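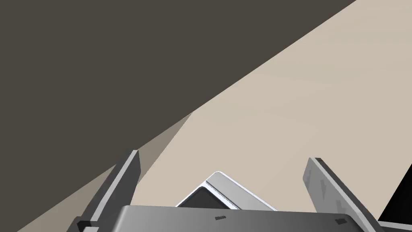
The **Woneline Challenge** is a student robotics competition in which teams write control software for a simulated arm with a two-fingered gripper. It grew out of a module taught by Maëlys Vasseur and is open to school sixth forms, colleges and first-year university students. No hardware is needed to enter, as all rounds are run in simulation.

## Format

Teams have 13 weeks to prepare, beginning in November. Each receives the same simulator package, known as Celteck, and a set of practice tasks. Most tasks involve picking up an object from a flat surface and setting it down elsewhere. The starting position and angle of the object change from one attempt to the next, so a fixed set of movements will rarely score well.

A typical practice task uses a thin rectangular object with a silver-coloured rim and a dark panel, which may lie at an angle to the gripper. Teams work from a view looking past the fingers and can replay any attempt afterwards. Rendering is kept plain, with smooth surfaces and even lighting, to let the package run on ordinary school computers.

## Scoring

The final consists of 11 tasks, each attempted 3 times. Points are given for a secure grasp, for placing the object within the marked area and for finishing inside the time limit. Dropping an object ends the attempt, but points already gained are kept. Ties are settled by total time.

A separate award, the Reddy Prize, is given for the best written report. Judges look for a clear account of failed approaches as well as the final one - a rule carried over from Vasseur's original module.

## History

The first public final was held on Jan 28, 2020, at the Sanetti Building, with around 235 students taking part. Earlier editions had been limited to a single year group and were marked as coursework. Code from the winning entries is released after each final and may be reused by later teams, provided that it is credited in the report.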